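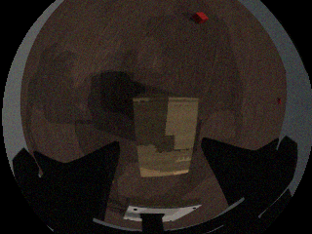 Is the Tarura wrist camera sim pack worth paying for?

Print | E-mail this page
5 comments | 2 shares

Pikatgate

Hi all! I've been teaching myself pick-and-place on a simulated arm since September, and so far I've only used the free scenes that came with the simulator. Now I'm looking at the Tarura pack, the one with the fisheye wrist view, box and cube objects and the lighting presets. It's 32 dollars for a single seat. My question is mostly about the dim lighting preset. Does it help when you train on it, or is it just the same scene with the brightness pulled down? I'd also love to know if the noise is adjustable (my real camera is cheap and pretty grainy). I have a two-finger gripper and a desk, that's my whole lab.

Oddur Arnardóttir
Posted Mon 9 December

I bought it and I'd buy it again, with a grumble or two. The dim preset isn't a plain brightness slider. You get real shadows, big soft ones on the table and hard blocky ones across the side of the box, and those hard ones are what messed up my grasp detector. It kept taking the edge of a shadow for the edge of the box! I mixed dim and bright scenes half and half, and after three days of retraining it mostly quit doing that. The fingers come out almost solid black in the dim scenes, so if your code looks for the fingertips in the picture, get them from the joint positions instead.

Noise is adjustable, yes. It's in the camera settings file, not in the menu, and I hunted for it way too long. Leave the lens setting alone until you've read the page on it. The fisheye view has black corners, and my old cropping script chopped off part of the gripper along with them.

My grumble is print on the objects. Anything small written on a box turns to mush in the dim scenes, so don't buy this for label reading. Support took two emails to get me a download link that worked, but they were nice about it.

Priedītis

dont bother, free scenes are fine, just turn the lights down yourself

Narnham

I'm somewhere between those two. I tried the trial version (it has 5 scenes, dim ones included) and the fisheye was the useful part for me, way closer to my real wrist camera than the flat view I'd been using. Run the trial first and put your own detector on it. If it does fine on the dim scenes, keep your money. If it falls apart like Oddur's did, well, there's your answer. Also check your simulator version before you pay, mine needed an update and that ate a whole evening.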